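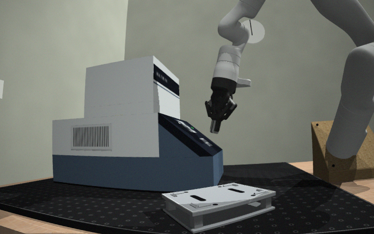 Section 4. Finding a home for your Brerance 2783 parcel scale

Welcome back! If you have worked through Section 3, your scale is out of its carton, the platform is seated on its posts and the shipping screw is in the little bag with the spare fuse. Please keep that bag, as you'll want the screw again if you ever move house.

4.1 Choosing the table

1. Pick a table that doesn't rock. Lean on each corner in turn, and if one of them dips, put a shim under the leg before you go any further.
2. Keep the scale away from heating vents, open windows and ceiling fans. Moving air is the most common cause of numbers that wander, even with nothing on the platform.
3. Leave a hand's width free on every side so that a large parcel can overhang without touching the wall.
4. Turn the four feet until the bubble sits inside its circle. Go slowly here, a quarter turn at a time, and let the bubble settle before you turn again.

Note: A mat under the scale is fine so long as it is firm and all four feet rest on it. Soft foam is not suitable.

4.2 Weighing more than one box

You are welcome to weigh a stack (we do it all the time with holiday mailings), but build it with the widest piece at the bottom and nothing hanging down onto the table.

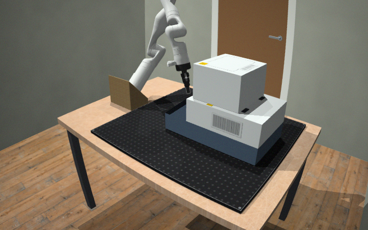

Figure 4-2. A stack with an open tray at the bottom, a wide box on it and a smaller one on top.

1. Press ZERO and wait for the steady mark.
2. Set the stack down gently in the middle of the platform.
3. Wait for the steady mark again, then write down the weight or press PRINT.

Caution: Never drop a parcel onto the platform. If the display shows E 11, take everything off, switch the scale off and check that the platform is still seated.

4.3 Lighting the display

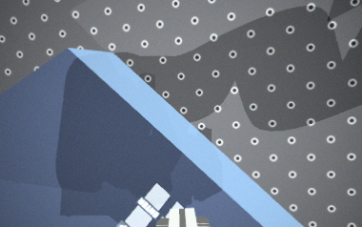 The display has no light of its own, so it pays to spend a minute on where your lamp goes. Light from one side can do odd things to flat surfaces. The long strip on the blue piece in Figure 4-3 is nice and bright, while the wide face next to it has a big dark shadow over its middle. Your display will suffer in the same way if the lamp is behind a tall parcel, so try it on the left, then on the right, with a parcel in place each time, and settle on whichever side lets you read the digits comfortably from your chair.

4.4 Warm-up and first check

1. Plug in the Drulano adapter and switch the scale on.
2. Leave it on for 60 minutes with nothing on the platform.
3. Press ZERO, then place the 200 g check weight in the center.
4. If the reading is off, hold CAL until the display blinks, and let go.

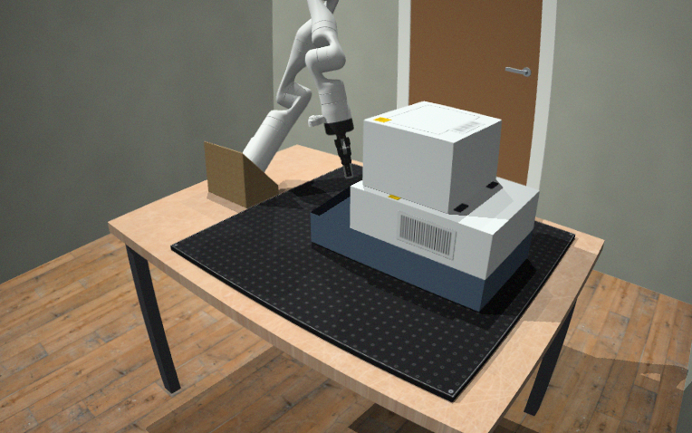
One owner wrote to tell us that her readings had drifted every morning until she started leaving the scale switched on overnight, and she asked whether that would do any harm. It won't, and we have added the tip to this edition with thanks. Do cover the platform if the room is dusty, and repeat the check in 4.4 whenever you move the scale, even if it's only to the other end of the same table.

Section 5 covers connecting a label printer.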